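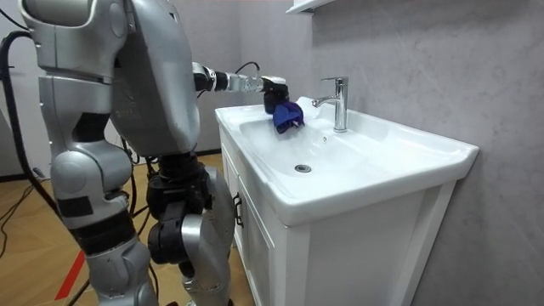 Un robot humanoïde face à un meuble de salle de bains blanc, un bras dans le lavabo.

Télé : rendez-nous le présentateur qui se trompe

Bon. Je l'écris vite, l'épisode vient de finir et je suis encore énervé. « La Grande Table de Bellar », saison 7, nouvelle formule. Nouveau plateau, nouvelle musique, et surtout plus de présentateur. À la place, une voix off. Enregistrée, propre, lisse. Quatre-vingt-dix minutes de voix off sur un concours de chorales amateurs, il fallait oser.

Je regarde ce truc depuis le début. Pas par snobisme à l'envers, par plaisir. Des gens qui chantent faux le mardi soir dans un gymnase et qui, d'un coup, chantent juste devant 200 personnes. Ça suffit largement. L'ancien présentateur faisait le reste : il se trompait dans les noms de villages, il perdait ses fiches, il pleurait quand la chorale de Clondeck passait en demi-finale. Un peu trop, d'accord. Mais il était là.

La production, Cillanov, explique que le public veut « du rythme ». Quel public ? Le site de l'émission affichait 1085 commentaires hier soir, j'en ai lu beaucoup trop, et le mot rythme n'y est pas souvent. On y parle du chef de chœur éliminé à la deuxième chanson. On y parle du jury, qui n'a plus que quelques secondes pour donner son avis. On demande où est passée la séquence des coulisses – supprimée, elle aussi. Remplacée par un résumé de ce qu'on vient de voir. Juste après l'avoir vu.

Le résumé, parlons-en. Trois fois dans la soirée. Plus celui de l'ouverture. Plus le « à suivre » avant la pub, qui montre la fin. Je savais qui partait à 21 h 40, l'émission finissait à 22 h 30. Merci.

On va me dire que c'est la même chose partout. Oui et alors ? Les talk-shows coupent les invités, les jeux coupent les réponses, les concours coupent les chansons. Une minute dix pour un chant à quatre voix qu'un groupe a travaillé depuis janvier. J'ai chronométré, désolé, une minute dix. Le portrait larmoyant qui précédait durait presque le double. Si les chansons vous gènent, faites une autre émission.

Seule bonne surprise, les Degefa. Ensemble familial, pas de costumes, un morceau lent que personne n'aurait conseillé. Pas de coupe pendant le refrain, miracle. Là on retrouvait l'émission. Silence dans la salle, une alto qui ferme les yeux, et la voix off qui se tait enfin. Ça a duré ce que ça a duré. Puis jingle.

Je ne demande pas le retour de tout. Le décor en carton, gardez-le au dépôt. Le vote par téléphone avec ses numéros surtaxés, pareil. Mais un être humain au milieu du plateau, qui tend un micro et attend la réponse, ça ne doit pas coûter si cher. Il reste 103 chorales inscrites sur la liste d'attente d'après le site, toutes prêtes à venir chanter pour rien ou presque. Elles meritent quelqu'un pour leur dire bonsoir.

Je regarderai la semaine prochaine quand même. Pour les Degefa. S'ils passent avant le premier résumé.

Publié le 05/11/2018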